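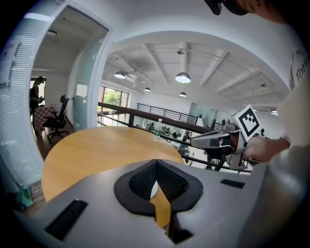
Removing a white heat ring from a table takes two things you probably have already: an iron and a cotton dish towel. Empty the iron's tank and set it to low. Fold the towel once and lay it over the mark. A round wooden table with a warm honey-yellow surface hides a faint ring well, so check it from a low angle with a lamp on.

Press the iron on the towel for 2 seconds, lift, and look. Repeat until the ring fades, moving the towel to a dry spot each time. Stop if the finish feels soft or sticky.

Let the table cool, then wipe it with a little paste wax and buff along the grain. Dark rings have gone into the wood itself, and heat won't lift them. Those need sanding and a new finish.

Posted by Ubaldo Colombo, May 16, 2019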